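Ticket 221 – Sorting arm, returns room – slow on soft goods, repeated stops
Opened by: Hanne Turunen
Assigned to: Urho Nurmi
Status: Open, waiting on requester
Site: Clenico returns, back room
Priority: Normal

Hanne Turunen wrote:

Hi Urho, and thank you for picking this one up so quickly. I know you have the packing line to look after as well, so I'll try to put everything in one place and save you the walk over. The arm has been stopping on us with the "grip not confirmed" message, mostly on soft returns. It does fine with boxes and with anything stiff. Give it a stuffed toy and it will reach down, close, open again, think it over for a while and then ask for a person.

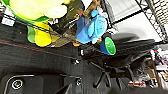

On Thursday's late shift we had 22 of those stops, and each one means somebody has to leave the inspection bench, clear the message and walk back. I don't mind the walk myself, but it does break up the day in a way the old job never did. Before July we sorted by hand and talked the whole time. Now two of us inspect, one of us minds the arm, and the one minding the arm can't really settle into anything else. I'm not complaining (my shoulders are much happier!), I only want you to see why a short stop feels longer out here than it looks in the Sernon report.

Things we tried already:
Restarted the arm from the panel. Same message on the next soft item.
Wiped the finger pads with the cloth from the Rurov kit.
Switched from the "mixed" setting to "soft goods." Fewer stops, but it got very slow.

Urho Nurmi wrote:

Thanks Hanne, that's a wonderfully complete report and I wish they all came in like this. I read through the log last night. The grip check is set to 33 on both settings, and that number was chosen when we were testing with boxed goods. A soft toy gives way when the fingers close, so the arm decides it has missed. I've lowered it on "soft goods" only, so please stay on that setting for now and leave "mixed" alone until Tomaszewski have had a look. If you see it drop anything, stop it and write down what it was holding – no need to guess at the cause.

Hanne Turunen wrote:

We ran the new value all morning and the difference is lovely. There were two stops before lunch, and both times the message cleared on the first press.
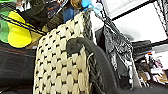

What I'd still like to sort out is the bags and baskets, and I think that's a separate problem from the toys. Anything with a loop on it makes me nervous. A braided basket with a thick black handle curving down its side, and a patterned bag right behind that handle, is just the sort of pairing I'd like the arm to leave for a person. Could we have a rule for that? The newer people on the shift aren't sure when they're allowed to step in and take an item away from the arm, and I'd be glad to tell them something firmer than "use your judgment."

Urho Nurmi wrote:

Yes, and I think you're right to split it off. I've added a "pass to bench" button on the panel, second page, bottom row. Anyone on shift can press it, no sign-in needed, and it won't count against your numbers – I checked that with the shift office because I had a feeling you'd ask. Please pause the arm before reaching in, every time, even for something small. I'll keep this ticket open until the late shift has had a few days with the button. Could you send me their notes when you have them?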